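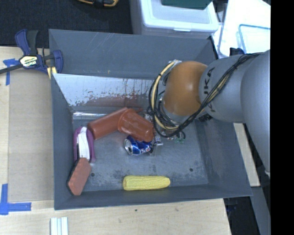 Questions from the sorting floor

These are the questions people at Florura have been bringing to us since the first arm went in at the Stojanovska building in April. We answered a lot of them in the break room already, but people work different shifts and things get passed along a little sideways, so we wanted one page that everybody can come back to. Last updated June 25, 2022.

Is anyone losing their job over this?

No. All 22 people who were on the hand-sorting crew when we started are still on the payroll at the same rate or better, and the agreement we signed with the crew says nobody will be let go on account of the arm while it stands. We know a promise like that sounds thin when you've heard it at other places (a good many of us have), so the signed copy is in the binder by the time clock and you're welcome to sit down with it and a cup of coffee.

What does the arm do all day?

It picks mixed items out of a bin, one at a time, and puts each one where it belongs. Cups, crushed soda cans, bits of clear plastic, the odd shape that doesn't look like anything in particular. The software that decides what to reach for is called Kitero, and you'll hear people use that name for the whole setup, arm and all, which drives our maintenance folks a little crazy but seems to be here to stay.

Why is there an ear of corn in the bin?

We get asked this one more than anything else on the page! The practice bins are filled with odds and ends on purpose, so the arm meets plenty of shapes and surfaces before it meets a real load. If you have something at home that you think would stump it, bring it in. Clean, please, and nothing made of glass.

What happens to my job if I'm on the crew now?

Mostly you'll be moving between three kinds of work. One is tending, meaning you keep an eye on a cell, clear it when it gets stuck and swap the bins. Another is the final check, where a person looks over what's been sorted. And the hand line is still running for anything bulky or tangled, and will be for as long as we can see ahead. You'll rotate through, and if one of the three suits you best, tell your lead and we'll do what we can.

I'm not good with computers. Will I be able to keep up?

We think so, and we'd love for you to try before you decide. Tender training takes 7 shifts, all paid, and you're always paired with someone who has done it already. There's no typing to speak of. Most of it is learning what the stop button does, what the lights mean and how to tell a real jam from a slow moment. If you want to go through it twice, go through it twice.

Can I reach into the bin while it's running?

Please don't, not even for a second, not even if the can is right there and you could grab it faster. Stop the cell, wait for the light, then reach. We will never give anyone a hard time over a stopped cell.

What about the cables on the arm?

They're supposed to have some slack so the arm can turn. If a tie has come loose or something looks rubbed, stop the cell and call maintenance. Don't tape it yourself.

Do the faster bins mean a higher quota for the rest of us?

No. The hand line's targets are the same as they were last year. We also added a break, so there's now one every 60 minutes on the tending stations, where watching closely turned out to be more tiring than we had guessed.

Is the camera recording me?

The camera at each cell is aimed at the bin and the tabletop. Your hands may show up in it now and then when you clear a jam. The pictures are used to improve the picking, and the agreement says they can't be used for attendance or discipline.

Will there be more of them?

One more is planned, at the Oralen Street site, and the crew there will get this same page and the same training before anything is bolted down. That building went up in 1940 and the floor needs work first, so there's no start date yet.

Who do I ask if my question isn't on here?

Your shift lead, or drop a note in the box next to the binder. You don't have to sign it.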